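Por que o chão tem risquinhos? Uma conversa sobre azulejos, ladrilhos e rejunte

Por Kartini Wuisan
5 de setembro de 2025
Para ler sozinho ou com alguém grande do lado

Oi! Hoje eu quero falar de uma coisa em que você pisa todo santo dia e para a qual quase não olha: o chão. É, o chão mesmo! Eu sei que parece um assunto meio sem graça (minha sobrinha Zahira fez uma careta quando contei), mas fica comigo um pouquinho, porque o chão de ladrilho guarda um monte de coisa legal: barro, fogo, matemática e até um truque de desenho que os pintores usam há séculos.

Vai até a cozinha ou o banheiro da sua casa. Se o chão for de ladrilho, abaixa e passa a mão. Sentiu? É lisinho, e de repente o dedo cai num risquinho. Depois fica liso de novo. E lá vem outro risquinho. É desses risquinhos que eu mais gosto, e daqui a pouco a gente chega neles.

Primeiro: azulejo, ladrilho, piso... qual é o nome certo?

Aqui em casa todo mundo fala de um jeito. Meu vizinho Arif chama tudo de azulejo. A Zahira chama tudo de piso. Quem trabalha com isso costuma dizer azulejo para as peças que vão na parede, com aquela cara brilhante, e ladrilho ou piso para as que vão no chão. A diferença não é só no nome! A peça do chão precisa ser mais forte, porque tem que aguentar gente andando, cadeira arrastando, geladeira pesada e criança pulando corda onde não devia.

Muitas dessas peças são de cerâmica. E cerâmica é uma palavra chique para uma ideia muito antiga: pegar barro, dar uma forma e assar até ficar duro.

De onde vem um ladrilho

Tudo começa com argila, que é um barro bem fininho. Na fábrica, a argila é misturada com outros pozinhos de pedra e moída até não sobrar nenhum caroço. Aí vem uma prensa, uma máquina que aperta esse pó com tanta força que ele vira uma placa. É parecido com o que acontece quando você aperta areia úmida no baldinho e vira na praia, só que a prensa aperta muito, muito mais.

A placa ainda está fraquinha nessa hora. Se você desse um peteleco, ela quebrava. Ela seca, e muitas recebem por cima uma camada chamada esmalte. Não é o esmalte de unha! É uma mistura que, no calor do forno, derrete e vira uma casquinha de vidro. É essa casquinha que deixa o ladrilho fácil de limpar, porque o suco de uva que caiu fica em cima dela e não entra no barro.

Depois vem o forno. Ele é quente de um jeito que o forno da sua cozinha nem sonha: passa de mil graus. A placa entra mole de coragem e sai dura feito pedra. Eu visitei uma vez a oficina da Plirnero, aqui na minha cidade, e de longe já dava para sentir aquele bafo quente no rosto. A Refilwe Mathebula, que cuida do forno de lá, me deixou segurar uma peça que tinha dado errado e estava torta como batata chips. Guardei de lembrança! Hoje ela apoia um vaso de manjericão.

E por que entortou? Quando o barro seca e assa, ele encolhe um pouco. Se um lado encolhe mais depressa que o outro, a placa empena.

Agora sim: os risquinhos

O nome do risquinho é rejunte. Fala em voz alta: re-jun-te. É uma massinha que o pedreiro, ou o azulejista, coloca no espaço entre uma peça e outra. Ela chega molinha, parecendo um mingau grosso, é empurrada para dentro das frestas com uma espátula de borracha e depois endurece.

A Zahira me perguntou: "Mas tia, não era mais fácil grudar uma peça na outra, sem espaço nenhum?" Ótima pergunta! Eu também pensava assim.

Acontece que o chão se mexe. Calma, não é para ter medo! Ele se mexe tão pouquinho que a gente não vê. Quando faz calor, as coisas incham um tiquinho; quando faz frio, encolhem. Se as peças estivessem todas espremidas, num dia bem quente uma ia empurrar a outra, que ia empurrar a outra... e alguma acabaria levantando ou rachando. O espaço entre elas dá uma folga. E o rejunte enche essa folga para que água, farelo e formiga não entrem.

Tem mais uma coisa: duas peças nunca saem do forno exatamente do mesmo tamanho. Uma é um fiozinho maior, outra um fiozinho menor. O risquinho disfarça essa diferença, e o chão fica parecendo certinho.

Para os risquinhos ficarem todos iguais, o azulejista usa umas cruzinhas de plástico chamadas espaçadores. Ele põe uma em cada canto enquanto assenta as peças. Quando o Arif trocou o piso da varanda, comprou um pacote com 2000 cruzinhas. Sobraram 627, e a Zahira fez com elas uma constelação inteira colada numa cartolina preta.

O chão que parece um caderno quadriculado

Olha um chão de ladrilhos bem de cima, em pé na beiradinha. As linhas vão e vêm, se cruzam e formam quadrados, igualzinho ao caderno de matemática. Essa arrumação se chama malha, ou grade. Cada encontro de quatro quadrados é um cruzamento, como se fossem ruas bem pequenininhas.

Mas agora deita de barriga no chão (num lugar limpo, por favor!) e olha de novo, com o rosto baixo. Mudou tudo! Os quadrados ficam espichados, as linhas vão na diagonal, e as que correm para longe parecem chegar cada vez mais perto umas das outras. Os ladrilhos continuam quadrados. Quem mudou de lugar foi o seu olho.

O nome desse efeito é perspectiva. As coisas distantes parecem menores, e com o espaço entre as linhas acontece a mesma coisa. Os pintores antigos adoravam desenhar chãos quadriculados nos quadros justamente por isso: com um chão desses, a sala pintada ganha fundura, e dá vontade de entrar nela.

Num piso claro, de um branco meio cinza, com rejunte fininho e mais escuro, as linhas aparecem bastante bem quando a gente olha de baixo. 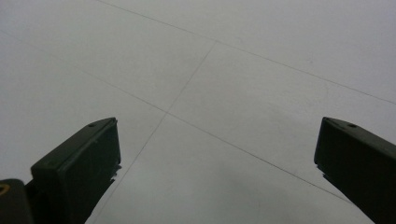 Experiência: meça o seu chão sem fita métrica

Essa brincadeira eu aprendi com o Dougal Moffat, que dá aula de matemática na escola Lillbridge e mede tudo o que encontra pela frente. Você vai precisar de um chão de ladrilhos, um papel, um lápis e os seus pés.

Escolha uma parede e conte quantos ladrilhos cabem de um canto ao outro. Anote. Agora faça a mesma coisa na parede do lado. Anote também. Multiplique um número pelo outro e pronto, você sabe quantas peças tem o chão inteiro, sem precisar contar uma por uma!

Se aparecer um ladrilho cortado no cantinho, você decide como anotar. O Dougal escreve "mais um pedaço". Eu arredondo, porque sou preguiçosa.

Fiz isso no corredor e na sala da minha mãe, juntando tudo, e deu 285 ladrilhos. Ela não acreditou e foi conferir de óculos.

Quer deixar mais difícil? Tente atravessar o cômodo pisando só dentro dos quadrados, sem encostar no rejunte. Eu fazia isso quando tinha seis anos, no caminho do banheiro, e meu irmão dizia que a linha era lava. Com ladrilho grande é moleza. Com ladrilho pequeno, vira balé!

Por que o ladrilho é tão geladinho?

Você já saiu da cama descalço e levou um susto quando pisou na cozinha? Eu dou um pulinho toda vez. Mas olha que curioso: se o tapete e o ladrilho passaram a noite inteira no mesmo cômodo, os dois devem estar quase na mesma temperatura! Só que o ladrilho rouba o calor do seu pé bem mais rápido que o tapete. O pé sente o calorzinho indo embora e avisa o cérebro: que frio!

O tapete é fofo e cheio de ar, e o ar segura o calor. A cerâmica é densa, toda apertadinha (lembra da prensa?), e o calor passa por ela com mais facilidade. No verão a gente acha isso uma maravilha. A cachorra do Arif, a Clotuma, deita esparramada no piso da cozinha e só sai de lá na hora do jantar.

E como se limpa?

Ladrilho esmaltado é fácil: um pano úmido já resolve quase tudo. O rejunte dá mais trabalho, porque tem buraquinhos minúsculos em que a sujeira gosta de se esconder. Por isso, num chão clarinho, às vezes as linhas vão escurecendo com o tempo e as peças continuam limpas.

Uma escova de dentes velha é ótima para esfregar os risquinhos. Pode usar água com um pouquinho de sabão. Produto forte de limpeza é só para adulto, tá? E cuidado com o chão molhado: a casquinha de vidro fica escorregadia feito sabonete. Espere secar antes de sair correndo. Aliás, espere secar e não corra!

Palavras que a gente aprendeu

Argila: barro bem fininho, usado para fazer cerâmica.
Esmalte: casquinha de vidro que cobre o ladrilho.
Rejunte: massinha que enche o espaço entre as peças.
Espaçador: cruzinha de plástico que deixa os espaços iguais.
Malha: desenho feito de linhas que se cruzam.
Perspectiva: jeito como as coisas parecem mudar de tamanho e de forma conforme o lugar de onde a gente olha.

Se você medir o chão da sua casa ou da sua escola, me conta quantos ladrilhos deu e manda um desenho da malha! Pode pedir para um adulto deixar na biblioteca Tambunan, numa folha dobrada com o meu nome. Eu passo lá para buscar, e os desenhos vão para o mural da entrada. No próximo texto vou falar de janelas, e a Zahira já avisou que quer saber por que o vidro do banheiro é todo enrugado.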